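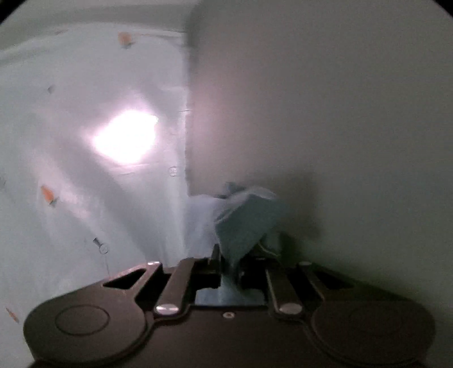
Figure 1. Blue-green cloth held at one narrow end, with a creased, glossy sheet to the left.

Notes for Session 8: What a Crumpled Cloth Can and Can't Tell You

Household Textiles, Miltville evening program

Carry over from last time: we had finished fiber content and were halfway through "hand," meaning how a fabric feels and hangs. Tonight is folding, creasing and storage, and I would like everybody to keep a pencil handy for the parts where I disagree with the reading.

1. Looking before naming

The cloth in Figure 1 is pinched low down and opens out above the pinch in irregular folds. Before you write anything about it, write down what you don't know. You don't know the fiber. You don't know the size, and a bunched cloth is a terrible guide to size. You don't know whether it is a napkin, a dust cloth or a piece of somebody's old shirt. In June I gave a similar exercise to another group and got back a page of confident answers: microfiber, cotton, polyester blend. Asked how they knew, most of them said it looked like it.

Color is the next trap. I have called it blue-green. The broad face that narrows toward the pinch is in shade and reads as teal-grey, and a person matching thread to that face would buy the wrong thread. Take your color from a flat piece in daylight, near a window, and check it again in the evening under the lamp you will be using.

2. Folds, creases, wrinkles

The reading uses these three words as if they meant the same thing. I don't think they do, and for this course they don't.

Fold: a bend that goes away when you let go.
Crease: a bend with a line left behind.
Wrinkle: a small crease that you didn't intend.

You can't sort these while the cloth is bunched up. Everything looks like a wrinkle when it is bunched. Lay it flat, give it one pass with the palm, wait, then look. How long to wait is a matter of argument. The reading says overnight. I say go and make a cup of tea.

Compare the glossy sheet on the left side of the figure. It has creases too, and they catch the light, so the eye goes to them first. Dull surfaces hide their creases better than shiny ones. This matters when you choose a table covering, and it is one reason I distrust any catalog photo of a satin tablecloth.

3. Picking up by a corner or by the middle

A cloth lifted by a corner hangs in a long point. Lifted by the middle, it drops in a rough cone with the corners swinging loose. Gathered and held from below, a stiff one fans upward and a soft one flops over the hand. Try all of these with your practice square. Write down which way the grain runs each time, if you can tell. Often you can't, and "can't tell" is an acceptable entry in the workbook.

The claim in the reading is that drape alone will separate a woven cloth from a knit. I have tried this with students who had their eyes open and with students who had their eyes shut, and I would not bet my lunch on it either way. Stretch it between your hands and look at the surface up close. That is quicker.

4. The Rawashdeh fold

You will meet people who swear by this one. Lay the cloth flat, bring the sides to the center, then fold the lower third up and tuck the top third into it, so that the packet stays shut by itself. It is tidy. It also puts 2 hard lines down the cloth in the same place every time, and on anything you care about that is asking for wear. For dish towels, go ahead. For the good napkins, roll them.

The Zekanar folding board gets asked about every term. It is a flat board with hinges. If your shelves are all one depth and your towels are all one size, it may save you a little time. Mine are neither.

5. The 117 rule

The older edition of the Plondance housekeeping manual says that a cotton cloth should be retired after 117 washes. The edition from 2000 repeats the number without a source. I have looked for one and come up empty. Does a kitchen cloth that wipes a counter wear like one that scours a roasting pan? Retire a cloth when it is thin enough to read through, or when it leaves more lint than it picks up.

6. For next time

Bring one cloth from home that you think is worn out and one that you think is fine — don't wash or iron them specially. Leave both in a heap overnight. In the morning, lay them out and sketch the lines you find, marking each one fold, crease or wrinkle. If you find you need a fourth word, use it and tell us what it means.

Workbook pages on stain removal are optional. I'd skip the one about vinegar.

Comments

stitchandswear
The board is worth it if you have kids' T-shirts. Agree it's no use for towels.

lowcounter
My grandmother's napkins have been folded on the same lines for decades and they're fine. Linen though, not cotton.

pages_and_pegs
Could we get the vinegar page anyway? I already did it and now I want to know what's wrong with it.

lowcounter
Mostly that it says to use it on everything, I'd guess.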